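Nullumis Registro de Acreedores
Módulo de clasificación y reparto para administraciones concursales

Inicio > Productos > Insolvencia > Registro de Acreedores

Referencia: NUL-RA
Edición: servidor propio o alojada
Idiomas de la interfaz: español, inglés, checo
Licencia: anual, por despacho

Descripción general

Nullumis Registro de Acreedores mantiene la lista de créditos de un procedimiento concursal desde la primera comunicación hasta la rendición de cuentas. Cada crédito se guarda como una ficha con importe principal, intereses, garantía asociada, fecha de vencimiento y documento justificativo. La clasificación (contra la masa, privilegiado especial, privilegiado general, ordinario, subordinado) se asigna a mano o mediante reglas configurables, y toda modificación queda anotada con usuario, hora y motivo.

El módulo no emite dictámenes jurídicos. Las reglas proponen una clasificación y el administrador la acepta o la corrige.

Revisión de pagos anteriores al concurso

La función de revisión importa los extractos bancarios de la sociedad y los cruza con el libro mayor. Marca los pagos efectuados a personas especialmente relacionadas con el deudor: administradores, socios con participación significativa, sociedades del grupo y familiares declarados. El periodo de revisión se fija por expediente.

Para cada pago marcado se genera una línea con el saldo pendiente del resto de acreedores en la misma fecha. El informe resultante puede adjuntarse a la sección de calificación en PDF o exportarse en formato de texto delimitado. Los préstamos de socio devueltos en varios plazos se agrupan bajo un único identificador, aunque procedan de cuentas distintas.

Los criterios de vinculación se editan en Configuración > Partes relacionadas. Un cambio en los criterios no altera los informes ya cerrados.

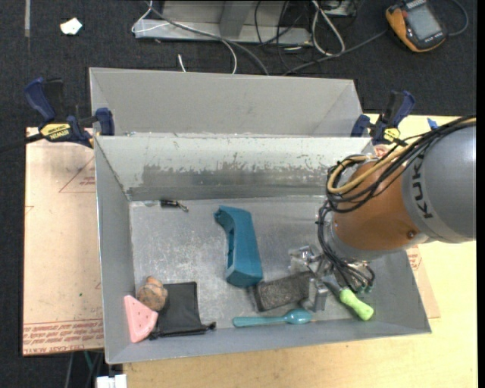 Cálculo del reparto

El motor de reparto aplica el orden de prelación definido en el expediente y calcula el dividendo por clase. Admite repartos parciales, retenciones por créditos contingentes y reservas para litigios en curso. Los redondeos se acumulan en una línea de ajuste visible. Antes de confirmar un reparto, el programa compara la suma distribuida con el saldo de la cuenta del concurso y bloquea la operación si existe diferencia.

Características técnicas

Créditos por expediente: hasta 800 en la licencia Base; sin límite en la licencia Plena
Expedientes activos: hasta 34 en la licencia Base
Importación: CSV, XLSX, Norma 43, CAMT.053
Exportación: PDF, CSV, XLSX
Base de datos: PostgreSQL
Autenticación: usuario y contraseña con segundo factor, o directorio corporativo
Registro de auditoría: no editable, conservado 13 años salvo indicación contraria
Tiempo de recálculo: aproximadamente 300 milisegundos por reparto en un expediente de tamaño medio

Integración con Ela

Ela es el gestor documental de la misma familia y se contrata por separado. Con la integración activa, los justificantes recibidos por correo se asocian a la ficha del crédito a partir del número de expediente y del identificador fiscal del acreedor. Si falta uno de los dos datos, el documento pasa a la bandeja de asignación manual.

Puesta en marcha

1. Alta del despacho y creación de usuarios.
2. Carga del plan contable y de la plantilla de clasificación.
3. Migración de expedientes abiertos. Los cerrados se importan solo en modo consulta.
4. Sesión de formación a distancia, dirigida por Yuto Tamura.

La migración desde hojas de cálculo requiere la plantilla de columnas disponible en el área de clientes. No se admiten celdas combinadas ni importes con símbolo de moneda.

Versión y soporte

Versión vigente publicada el 29 de mayo de 2025. Corrige el cómputo de intereses en créditos con garantía parcial y añade el filtro por fecha de vencimiento en el listado de subordinados. La próxima actualización de mantenimiento está prevista para junio.

El soporte se presta desde la oficina de Prerovov en horario laboral. Las incidencias que afecten a un reparto ya confirmado se tramitan con prioridad alta y deben indicar el número de expediente.

Fabricante: Begović
Productos relacionados: Ela Documentos, Nullumis Calificación, Nullumis Rendición de Cuentas
Solicitar presupuesto | Descargar ficha técnica | Condiciones de licencia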